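About Fastham

Fastham designs and tests grasping equipment for small objects: hand-held gripper tools, the fingers and pads fitted to them, and the software that turns a recorded grasp into one a robot arm can repeat. The company works from two sites, the main workshop in Rarbridge and a smaller electronics room on Imai Street. Much of our recording is carried out in shops, reading rooms and other ordinary interiors.

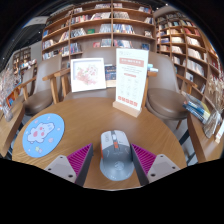
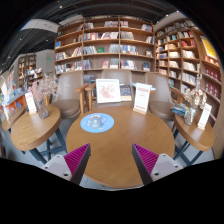
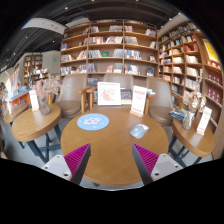

Hand-held gripper at a round table among bookshelves, all three views from the tool's own camera.

Our work

Clients come to Fastham when a gripper performs well on the bench and poorly everywhere else. We record grasps on everyday items such as a computer mouse, study where the fingers meet the object, and advise on pad shape, closing force and approach. Kazue Minami founded the company and remains its director. Masaru Tsuji leads mechanical design, and Dzintra Sproģis is responsible for software and data.

The August fault

Visitors to this page often ask about the fault we reported to our clients last August. We prefer to set it out in full.

A review of 2,052 recorded grasps found that the finger position stored with the video did not always match the position of the fingers themselves. In the affected recordings the log showed the fingers closed on the object while the video showed a clear gap. The error appeared in 90 recordings, all made with 2 tools from the same production batch.

The cause was a set screw in the position sensor mount. It had been tightened correctly at assembly but without thread-locking compound, and repeated opening and closing allowed the mount to creep. The software accepted the drifting values because each one, taken alone, fell within the permitted range.

There was a safety side to the matter as well. One client had already used the recordings to set closing limits on a bench-mounted arm. During a supervised trial the arm closed further than intended and cracked a plastic housing. The operator was outside the guarded area and no one was hurt. Daichi Kubo, our safety officer, asked the client to suspend all trials the same afternoon, and they agreed at once.

What we changed

Both tools were withdrawn and rebuilt. Every sensor mount is now pinned as well as screwed. Each recording session begins and ends with a full open-and-close check against a gauge block, and a session that fails the closing check is set aside until someone has reviewed it against the video. Our software, known in-house as Esa, compares the log with the visible finger positions and stops the export if the two disagree.

The affected recordings were removed from every delivered set, and replacements were supplied without charge. The fault report, including drawings of the old and new mounts, is available to any client on request.

Reporting a concern

Kurniawati Lubis receives all fault and safety reports, whether from clients, staff or members of the public at a site where we are working. Reports may be made without giving a name. Please include the tool number — it is engraved under the handle — and leave the tool switched off until you have heard from us.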